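Teaching a pick-and-place task with a hand-held gripper: how we record at Kulness 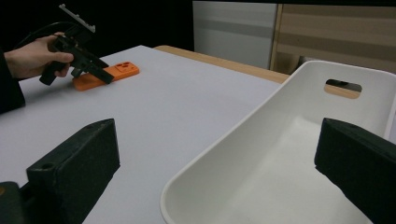 3 min read

In our first month with the Skodness policy we had many demonstrations and bad results. The robot went to the tub correctly, but it closed its fingers too early, or it waited above the table and did nothing. Most of the mistakes came from the recordings, so I write down how we do them now. You need one hand-held gripper with a camera on it, a table, a tub and some small items. You do not need the robot for this part.

Before you start

Put the tub where the robot arm will be able to reach over its rim. An orange block on a white table is a good first item, as the color is easy to separate from the table. A white item next to a white tub is a hard case, and you should leave it for later.

Look at the camera view before the first recording. Both fingers must be visible at the bottom of the view, one at each side, with the table between them. If one finger is missing, the camera has turned in its holder. Tighten it and check again.

Fix the order of the items and write it on paper. We use the order from the Bemden task sheet, but any order is fine if everybody keeps to it.

Step 1. Set the start position

Hold the gripper still above the near side of the table with the fingers open. Stay there for 2 seconds after the recording starts. When we skipped this pause, the policy had no clear idea of where a task begins.

Step 2. Approach

Move toward the item slowly and in one movement. Do not correct with many small turns of the wrist. A person can do these turns easily, but the arm follows them badly and starts to shake.

If the item is long and lies diagonally, turn the gripper on the way and not at the end. The fingers should already be in line with the short side of the item when you come down.

Step 3. Close, wait, lift

Close the fingers completely, count "one" in your head, then lift. Lift straight up until you are higher than the rim of the tub. Only then move sideways. I have thrown away a lot of recordings where I went over the rim too low and touched it.

Step 4. Release

Go down into the tub before you open. Dropping from high up looks fine with a block, but later you will want to use the same data for items that can break. After opening, go up again and return to the start position.

Step 5. Reset the table

Stop the recording first, then take the item out and put it back at another place and another angle. Keep some recordings with another person's hands working at the table, if your robot will share the table with people. Ours will, so we do it on purpose. Agree on who moves first, and keep your fingers away from the gripper when it closes.

How many recordings

For one item and one tub we got usable behavior from 296 recordings. We make them in blocks of 30 and then change the person, because a tired wrist gives lazy movements. After each block, play back a few files at double speed and delete the ones with a stop in the middle.

Loading the files

Copy the whole session folder into Simon, our labeling tool, and wait until it shows the fingers' opening as a curve under the video. The curve should go down one time and up one time. If it has more than one valley, you closed the gripper twice, and this recording must go out. When the session is clean, press Export and choose the Skodness format.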